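Local News > Reviews > Around Town

October
By Arnel Calimlim

Review: the new Pledside planning portal

I have been going to Pledside council meetings, on and off, for longer than my knees would like, and for most of that time finding out what had been applied for meant a trip to the counter and a lady with a ring binder. So when the council announced it was putting every planning application online, with a map and email alerts, I was first in the queue to have a go. I've now used it for a full month of meetings, so I feel I can be fair to it.

The map is the best bit by a mile! You type in your street, it shows you a pin for everything that's live nearby, and you click on one and get the drawings, the officer's report and the comments so far. On my first evening I found 34 open applications in the town, including the change of use at the old Correa bakery, which I'd only heard about third-hand in the chemist's. It's going to be flats upstairs and a shop below, by the way, and the drawings are rather nice. I'd been told it was a car wash.

Commenting is easy enough once you're registered. Registering is less fun. The confirmation email took around 2 hours to reach me, and the link had stopped working by the time it did. I rang up and got Amândio Bastos in the planning office, who was very patient and sorted it while I was on the line (he also told me which browser to use, so if yours is old, that may be your trouble). Second time round it let me straight in.

Alerts are a mixed bag. You can set an area and get an email whenever something new goes in, and those have turned up promptly. What you can't do is follow a single application, so when the Nistenel Road warehouse was put back to the next meeting I found out by sitting in the chamber waiting for it. The agenda had it down as item four. Very annoying, and I'd missed my tea.

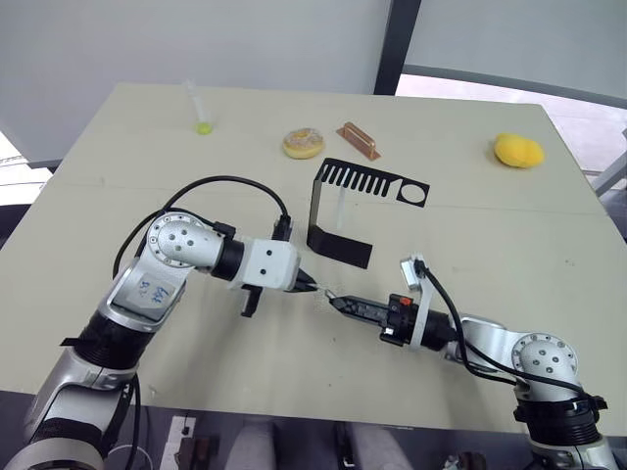 The search box needs work. Put in "Orna Court" and you get nothing at all, put in "Orna" and you get the lot, including a hedge. Scanned papers from before the changeover can't be searched by their wording either, so you end up opening one after another, and a few of the older plans have notes written on by hand that I couldn't make out however far I zoomed in. It's like the label on the silver arm on the left, with its blue marker that might say "d3" and then goes off into goodness knows what. A typed summary beside each old plan would do me nicely, and I've put that on the feedback form.

On a phone it's passable. The map behaves itself but the drawings open in a separate window and you have to pinch about to find the scale bar, so I'd stick with a proper screen for anything bigger than a porch. The library computers run it perfectly well and the staff there will show you where to click.

I'd give it 4 out of five, with the missing mark going on the search. Comments on the Correa application are still open, and you can send them through the portal or drop them in at the counter as before.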